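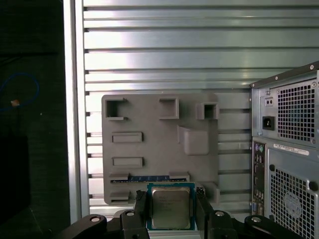 Fluvbridge takes on Benton office fleet under managed print and hardware contract

Office equipment supplier Fluvbridge has signed a managed services agreement with property group Benton, covering printers, scanners and desktop computers at 21 sites. The work begins in June and replaces a set of separate leases that Benton had built up over several years with different dealers.

14 shares | 3 comments

The agreement covers 3,765 devices. Multifunction copiers and desk printers make up the larger share, with the balance in desktop computers and document scanners. Under the old leases each site ordered its own toner, booked its own repairs and paid its own invoices. All three tasks will move to a single service desk run by Fluvbridge, with one monthly bill itemised by site and cost centre.

Declan Pearce, service manager at Fluvbridge, said the first stage would be an audit of every machine on the network. A small reporting agent will be installed on a print server at each site to collect page counts, toner levels and fault codes. Devices that are not on the network will be read by hand during the first service visit.

"We have page counts for the larger copiers, but the desk printers are mostly a blank," Pearce said. "Until we have a full billing cycle of data we won't be moving or removing anything."
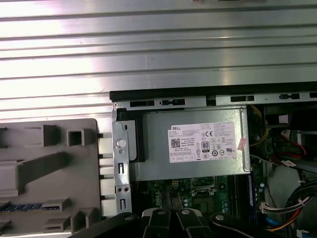

Desktop computers are handled under a separate schedule of the contract, with their own response times and parts list. Machines that fail will be repaired on site where the fault is limited to a replaceable part, and swapped for a spare where it is not. Technicians will record the maker and serial details of each unit and of its main components. On an older tower this means taking off the side panel, as some labels can't be read from outside – the one on a Dell power supply, for example, may be on the face of the unit inside the case. The details go into the same asset register as the printers, and Benton's own staff will have read access to it.

Each site has been placed in one of two service bands. Band A sites, which include Benton's head office and its lease processing centre, have a four-hour response during business hours. Band B sites have a next-business-day response. Calls logged after 3 pm at a Band B site are treated as received the following morning.

Toner will be sent automatically when a device reports that it is running low. The trigger level is set per model and adjusted for page volume, so a busy copier orders earlier than a desk printer in a small branch. Each site will also hold one spare cartridge set for its main copier. Empty cartridges go back in a prepaid carton, with a pickup booked through the service desk.
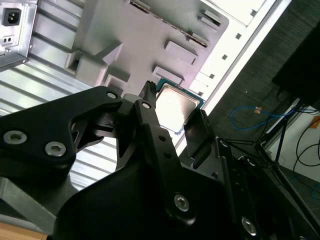
Secure release printing is to be switched on at all sites in the second stage. Jobs will sit in a queue until the user taps an access card at the machine, and any job not collected by the end of the day will be deleted. The release software is supplied by Albers and will run on Benton's existing servers. Card readers will be fitted to 200 copiers and the larger shared printers. Desk printers kept for labels and cheques are exempt.

Gareth Ackroyd, operations manager at Benton, said the group had compared several offers before choosing a per-page rate with no minimum volume.

"Our volumes move around a fair bit through the year," Ackroyd said. "A minimum would have had us paying for pages we didn't print in the quieter months."

Colour and black-and-white pages will be charged at separate rates. Scans are not charged.

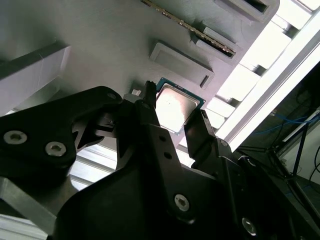
Scanning workflows will be rebuilt in the third stage using Dodine, a document capture package already in use at the lease processing centre. Files will be named from a barcode cover sheet and sent to the matching client folder. Sites that now scan to email will keep that option until their staff have been trained on the new menus.

Existing leases will be allowed to run to their end dates, with Fluvbridge servicing the machines in the meantime. The contract includes two optional extensions. Financial terms were not released.

3 comments | Share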